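Software catch-up, 23/08/2024
Minutes, typed up by me (Salamatu Onyeka) from my own scrawl, so shout if I've got you wrong

Present: me, the two from controls, the perception lot minus one, and Van Leeuwen dialled in for the first half. Apologies from Pillcombe, who sent notes instead.

Actions from last time

The clock offset fix is merged. I'd said I would write a test for it and I haven't, so that carries over with my name on it again. The logging change went in too, and then came straight back out when the disk filled up on the build machine. We agreed to rotate the logs by size and leave the verbosity alone for now.

1. Selis (the planner)

Long chat on this one, as usual! The new cost term for wrist rotation is in the branch and the paths look calmer in simulation. My worry is that it now prefers to stop and re-plan when a target moves even slightly, and on cloth the target moves all the time. Controls think the re-plan threshold is simply too tight. I think there's something odd in how we pass the old plan back in as the starting guess — it looked to me as if we were throwing away the last segment every time. We went round this twice and then did the sensible thing and opened the code on the big screen. The last segment is indeed being dropped, though only when the timestamp is rounded down. So we were both a bit right.

Decision: fix the rounding first, leave the threshold where it is, run the same set again and compare. No merging until we've seen both sets of plots side by side.

Van Leeuwen asked whether we could have a release they can pin to before the fix. I said yes, I'd tag one, but it will be marked as a preview and they shouldn't build anything serious on it. They were fine with that.

2. Vima (labelling and playback tool)

Playback is much nicer to use now that you can scrub without the whole thing freezing. Thank you to whoever did that, I lost track of who had the ticket. Remaining grumbles:

Two-gripper recordings still open with the left and right streams swapped if the files were copied over in the wrong order. It should read the side from the header and ignore the file name.

The loader gives up on any session with more than 4,000 steps. There's a hard-coded limit that none of us remember adding. It's going.

Undo works on segment labels but not on contact labels. Pillcombe's notes put this as the top complaint from the people doing the labelling, and I can believe it, I swore at it myself last week.

We had a short argument over whether "approach" and "pre-grasp" should stay as separate labels. Perception want them kept. I'd happily fold them together, as I never know where one stops, but I was outvoted and that's fair enough.

3. Perception

The edge detector for folded cloth is the thing I was most keen to talk about. It does well on plain backgrounds and then falls over on patterned ones, where it picks up the print and calls it a fold. Shiny fabric makes it worse, and sunlight worse again. The suggestion was to train on a wider mix of home surfaces, bedspreads especially, and to lean more on the depth channel near the fingers.

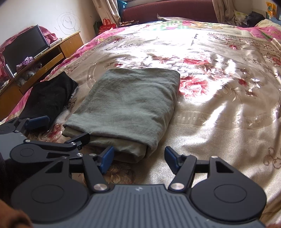
I'd also like the confidence score to drop when the edge sits in a bright patch, so that Selis can slow down by itself and wait for a better look. At the moment the score is a single number for the whole view and the planner just believes it. Perception reckon a per-region score is doable and have asked for 15 days. Controls would need a small change at their end to read it, which they say is an afternoon.

Agreed to go ahead. The message format gets written down before anybody starts coding, please, after what happened in March.

4. Any other business

The nightly build has 23 warnings and I'd like it to have none. We'll each take a few.

Actions

Me: timestamp test (again), preview tag for Van Leeuwen, draft of the message format.
Controls: rounding fix in Selis, re-run, plots.
Perception: per-region score, list of surfaces we're short of.
Pillcombe: undo for contact labels, step limit, header fix.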